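기숙사 퇴실 앞두고 '침대 위 짐싸기' 한창… 상자 하나에 소품 몰아넣기

[생활] 일요일 오후

학기말 퇴실 기간이 시작됐다. 스툰데오(Stundeo) 국제기숙사 2동. 복도는 벌써 캐리어 끄는 소리로 시끄럽다. 퇴실 마감은 일요일 저녁, 이번에 방을 비우는 인원은 218명. 관리실 집계다.

큰 짐은 의외로 빨리 끝난다고 한다. 이불, 옷, 책. 문제는 자잘한 것들. 인형, 열쇠고리, 휴지, 파우치 같은 것. 서랍 뒤에서 계속 나온다. 버리자니 아깝고 캐리어에 넣자니 자리가 없고.

그래서 요즘 많이 하는게 '상자 하나' 방식이다. 과자나 빵이 들어 있던 종이상자를 하나 비워 침대에 올려두고, 소품을 전부 그 앞에 꺼내놓은 다음 한번에 담는 식. 책상은 이미 다른 짐으로 꽉 찬 방이 많아 침대가 작업대가 된다. 3층은 아예 방마다 침대부터 치우고 시작하는 분위기.

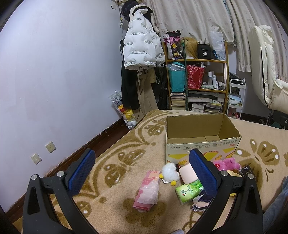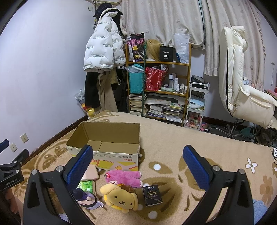
담요 위에 꺼내 놓은 인형과 휴지, 그리고 빈 종이상자.

기숙사 생활지원 담당 울디스 코펠(Uldis Koppel) 씨는 "상자를 먼저 정하고 물건을 고르라"고 했다. 큰 상자를 구해오면 결국 안 쓰는 것까지 다 들어간다는 얘기. 그는 작은 상자에 안 들어가는 건 친구에게 주거나 나눔대에 두면 된다고 했다. 나눔대는 1층 우편함 옆. 밤 10시까지 연다.

담는 순서도 물어봤다. 납작한 휴지팩은 바닥에 깔고, 단단한 케이스는 벽쪽에 세우고, 봉제인형은 맨 나중. 인형은 눌러도 되니까 빈틈 메우기에 좋다고. 열쇠고리처럼 작은 건 따로 지퍼백에 넣어야 나중에 안 찾는다. 상자 바닥은 테이프를 십자로 두번 붙일것. 과자 상자는 원래 무거운 걸 담는 용도가 아니라 바닥이 잘 터진다고 한다.

택배 접수는 로비에서 한다. 드리마리(Drimari) 택배가 토요일부터 임시 창구를 열었고 상자당 무게 제한은 18kg. 소품 상자라면 걱정할 일 없지만 책을 같이 넣는 순간 금방 넘긴다. 저울은 창구 왼쪽에 한대뿐이라 오후엔 줄이 길다. 오전에 가는게 낫다. 짐을 방학동안 맡길 사람은 지하 보관실 이용 가능. 자리는 40칸, 선착순. 기자가 갔을 때 이미 절반 넘게 이름표가 붙어 있었다.

2층에 사는 교환학생 크리스탑스 바실리아우스카스 씨는 올 때는 가방 한 개였는데 갈 때는 상자가 늘었다며 웃었다. "인형은 하나도 안 버렸어요. 선물받은 거라서요. 대신 컵을 다 두고 갑니다."

한편 다 쓴 상자와 비닐 포장재는 분리해서 내놔야 한다. 지난 학기에는 테이프가 붙은 상자가 그대로 쌓여 수거가 이틀 늦어졌다. 재활용장은 건물 뒤편, 평소보다 두시간 연장 운영함.

퇴실 점검은 층별로 진행. 침대 위에 물건이 남아 있으면 점검을 다시 받아야 하니 담요까지 걷어놓고 기다릴 것. 열쇠 반납은 관리실 창구, 저녁 8시까지다. 분실물 문의도 같은 창구에서 받는다.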